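Home News Features Reviews Subscribe Contact

Two fingers, two views
6/30/18
By Liên Ninh

The test cell at Geten's Cillville workshop is a small one, and most of it is taken up by a table. Uyên Âu has been running gripper comparisons there since March, under a project called Index. The aim is modest. Given one arm, one table and a fixed set of kitchen goods, the team wants to know which combination of fingers and camera position gives the fewest failed picks, and what each failure looks like in the data.

The published comparisons that buyers rely on tend to report grip force and stroke. Both are easy to measure and both say little about whether a gripper will lift a strawberry from a flat surface. Index ignores the data sheet and records attempts. Each configuration gets 600 of them, spread over the whole object set, with the same controller settings throughout.

The first variable is the camera. A camera at the wrist moves with the fingers and loses very little resolution at close range, but part of its picture is always given over to the gripper's own body. At some arm angles the remainder holds nothing of use to a grasp planner.
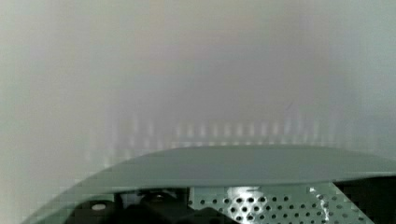 Does a wrist camera remove the need for a fixed one?

In most cells a fixed camera is still worth having. The wrist view is best in the last few centimetres of an approach, while the fixed view tells the planner where things are before the arm starts to move. If the budget only allows one, Âu's advice is to fit the fixed camera and accept a lower success rate on small items.

Calibration is the main cost of running both. The two cameras must agree on where the table is, and any knock to the wrist mount upsets that agreement. Index repeats the calibration every 58 attempts, a figure chosen after an early run in which the error crept up unnoticed and spoiled a day's results. The procedure takes 5 minutes and is scripted.

The second variable is the gripper. The current phase uses a black two-fingered unit with angular fingers. Parallel motion of this sort is well understood and easy to model, and it leaves the planner with few decisions to make: where to close, at what angle and from what height. Low crockery is the awkward case. A plate has to be taken by the rim, and a finger that comes in too low meets the table first. 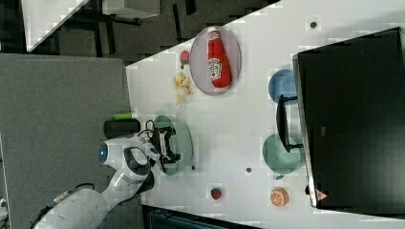
Photograph: Lefteris Stefanou / Nic Aodha

Geert Van Dijk, who wrote the motion code, treats the plate as a test of approach height and little else. "If the fingers stop high, they slide off the rim. If they stop low, the arm faults on contact force," he says. "The usable band is narrow and it is different for each plate." His present solution lowers the gripper slowly, watches for a small rise in load, then backs off before closing. It is reliable and slow. Removing the load check shortened the cycle by 22 per cent in trials, and the fault rate rose enough to cancel the gain.

The bottle is easier. A red Heinz ketchup bottle lying on its side offers a clear long axis, and the planner has only to close across it. The difficulty comes when it lies on a plate, where the rim limits how far down the fingers can go on either side. Rotating the wrist helps in one direction and brings the cable closer to other objects in the opposite one.

Cable routing deserves more space than it usually gets in reviews of this sort. A loop that is too tight pulls on the connector at the end of the wrist's travel. A loop that is too generous can sweep across the work surface. The team settled on a routing that favours slack and then restricted the planned wrist rotation in software. Định Dương, who maintains the hardware, would prefer an internal cable run, but that would mean changing the arm and starting the comparison again.

Object layout is the third variable, and the one that outside readers have questioned most. A robot that performs well on a single arrangement may have been tuned to it. Index therefore swaps items between sets. Small dark dots on the table top remain visible between the objects, and the overhead view takes in most of the surface at once.

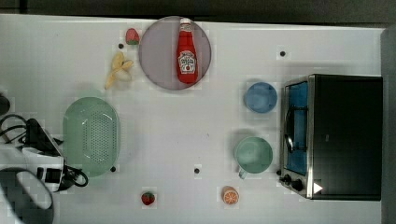 The table from overhead, with a colander, mug and toaster oven among the kitchen items.

Larger items such as the toaster oven are treated as obstacles in this phase. They matter because they shorten the list of safe approaches to anything beside them. A mug standing close to an oven can be reached from fewer directions than the same mug in the open, and the handle may point the wrong way. In Âu's log such cases are marked as planning failures, separate from grasp failures, so that the gripper is not blamed for a path that did not exist.

On results, the team is cautious. The two-camera arrangement produced fewer failed grasps on small items than either camera alone. On the bottle and the bowls the difference was too small to report. Finger shape has so far had less effect than approach height, although only the angular fingers have completed a full set of attempts. A rounded pair is next, followed by a softer pad on the same backing.

Geten intends to release the attempt logs with the controller settings attached. The calibration script will be included, and Van Dijk is still rewriting the part that handles a knocked mount.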